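Poleseo gear handling cell
Progress report, April
Prepared by Jamie Sowerby for Arvid Moen, Harkum

This report covers the maintenance side of the cell only. Programming and the safety review are reported separately.

1. Gripper

The cell is running with the printed fingers and the textured pads we agreed on at the last review. 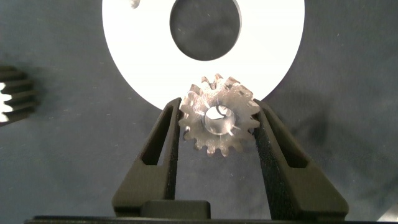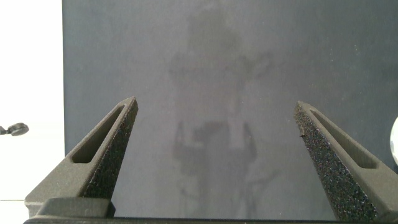
Gripper with a small spur gear between the fingers, and with the fingers open.

Most of the time in this period went into the fingers and pads. The first set of fingers was printed solid and worked, but the arm was slow to settle after a move and we had to add a pause before every pick. The set with the long cutouts is lighter and the pause is gone. We printed 2 pairs from the same file. One pair is on the machine and the other is in the drawer under the controller.

Pads are the part that wears. We now look at them at the start of every shift and replace them after 50 hours of running, or sooner if an edge has lifted. The old adhesive has to come off completely before a new pad goes on. On one change it did not, the pad sat slightly proud at the base, and small gears came up tilted until we found the cause. The instruction sheet now has a line about this and a place to initial.

Finger alignment is checked with the jaws closed on a flat gauge. If the tips do not meet evenly, loosen the two screws at the root of the finger, close on the gauge at low force and tighten again. It takes a few minutes. Please don't do it with the wrist tilted, as the finger sags while the screws are loose.

2. Wrist camera

The camera bracket from Fröhlich arrived and is fitted. We lost a morning to a cable that pulled tight when the wrist turned all the way over. It has been rerouted with more slack and tied in two places. Camera calibration is repeated after any finger change, and the values are saved in the Irkudis folder under the name of the finger pair.

Bright metal parts still give us trouble. Glare off a gear face can hide the bore, and the program then refuses the pick. We lowered the exposure, which helped with gears, but dark parts became hard to find. A diffuser for the overhead light is on order.

3. Faults and stops

There were 22 stops logged in this period. The largest group was refused picks from glare. The tight cable and the badly seated pad account for most of the rest. One stop is still unexplained: the gripper reported no position after a restart at 6:40 a.m. and came back when the power was cycled. The connector was reseated and the fault has not returned, but I am leaving it open.

4. Spending

Pad material and filament are within the budget line. The diffuser was not in the original plan and I have charged it to spares. If you would prefer it under equipment, let me know before the quarter is closed.

5. Next period

Fit the diffuser and set the exposure again. Print a third pair of fingers with the root screws moved outward so a straight driver can reach them. Write up the pad change with drawings so the Harkum site can do it without a call to us.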